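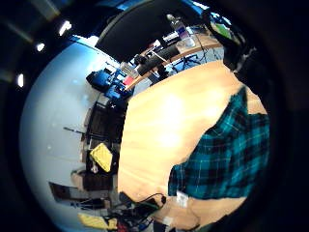 Bench tidy, back room

Notebook > Workshop > Endton
2 min read

Thursday, December 10, 2020

Spent the morning on the desk and what's round it. Omid had the blue cases out again, so I left them where they were and worked from the other end. Wiped the wooden top, put the offcuts in the scrap tub and threw away 4 dried-up markers.

The water bottle with the purple label can stay for now, but drinks go home at night. Same rule as September.

Old Tono parts list says 32 small brackets. Didn't check them. Hye-jin wants the list retyped before anything gets moved — I'd sooner do the moving first, but it's her list.

Floor under the desk needs sweeping properly, right in behind the metal legs. Long broom is in the Bakhtiari store, key with Houshang.

Roll sleeves up before using the solvent. Saeed got it on a cuff last week and the mark hasn't shifted.

To do:
- order wipes and bin liners
- label the second drawer
- ask Elaheh if the Brarnach box can go upstairs

Stopped at lunch. Drawers not started.

Contact the workshop | © Endton Workshop | Back to top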